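Against the Sealed Lamp

Last updated: March 2004

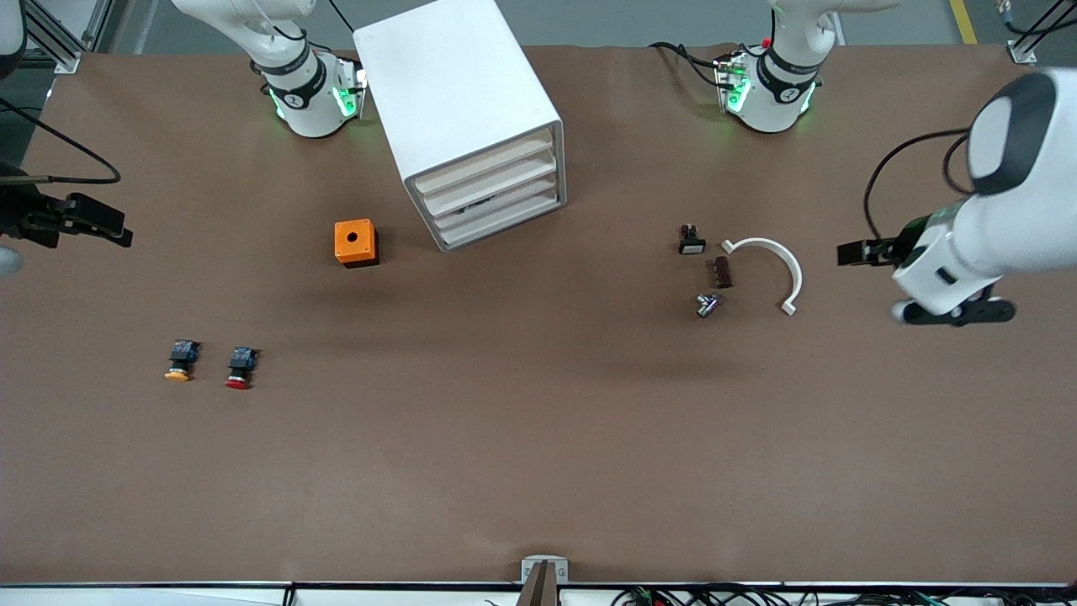

Small electrical parts on a worktop, with a white storage cabinet behind.

The decorative lamp has become a sealed object. Pick up almost any table or pendant lamp from the current catalogues, turn it over, and look for a screw. In most cases there is a moulded cover, a felt disc glued over the base, or a crimped collar that will not survive being opened. The glass, the shade and the finish have had a great deal of attention. The part that makes the thing work has been put where the owner cannot reach it.

I think this is a design fault and should be judged as one. It is usually treated as a servicing matter, which means that it is left to the retailer and appears in no review.

Consider the Sornar pendant, shown by Busard last November. It is a well-proportioned lamp. The diffuser is blown opal glass, the canopy sits flush to the ceiling, and the flex enters it without a visible gland. The lampholder is bonded into the neck with resin. Lampholders wear. The contacts lose their spring, the plastic goes brittle from heat, and after some years the bulb flickers when a door is shut. On the Sornar the remedy is a new neck assembly, and the neck assembly is sold only with the glass attached. The price of the lamp is 587 euros. The price of the part is not much less.

The Quinlan desk lamp has the same trouble in a different place. Its switch is set into the arm, close to the head, where the hand expects to find it. This is correct. The switch is also riveted through a folded steel channel, so that replacing it means drilling out two rivets and finding a way to close the channel again. A pair of machine screws would have added nothing to the width of the arm.

Manufacturers give three answers when asked about this. The first is safety. A lamp that cannot be opened cannot be wired badly by its owner. There is some force in this, but it proves too much. Plugs can be opened, and so can ceiling roses, and the law has dealt with both by requiring a tool, a cord grip and a clear earth terminal. A lamp built to the same rule would be no more dangerous than the socket it hangs from.

The second answer is cost. Rivets and adhesive are quicker than threaded fixings, and on a cheap lamp the difference matters. On a lamp at the prices under discussion it does not. The finish on the Sornar canopy takes several separate operations. A maker who can pay for those can pay for a tapped hole.

The third answer is appearance, and it is the only one that interests me. A screw head is said to spoil the line. Sometimes it does. The Noketska floor lamp shows how little is needed to avoid it. Its base plate is held by a single nut under the stem, and the head lifts off once a knurled ring is turned. Inside are a standard lampholder, a terminal block and enough spare flex to remake both ends. All of it can be bought from an ordinary electrical counter. The outside is as plain as anything Busard makes, and the ring is the best detail on the lamp.

It may be objected that few owners will ever do the work. I accept that. The case does not depend on them. A local electrician can mend a lamp that opens, and will decline one that does not. Old brass and crystal fittings are still hanging in houses because every part of them was threaded, and each generation could renew the wiring while leaving the rest alone. Height 56 cm, two arms, rewired more than once: the sale rooms are full of such entries. There will be few for lamps whose electrical life ended with the first lampholder.

Reviewers could help by reporting it. A product sheet gives the diameter, the drop, the maximum wattage and the colours available. It should also state how the lampholder is fixed and whether it can be had separately. Two lines would cover it. Until they are printed, buyers should ask in the shop for the lamp to be turned over, and should look at the underside before they look at the price.

Comments (2)

Related items
Shades and heat: choosing a safe wattage
Noketska floor lamp: product notes
Fabric flex and where to use it
Dimmers with low-voltage halogen
Opal glass compared with acrylic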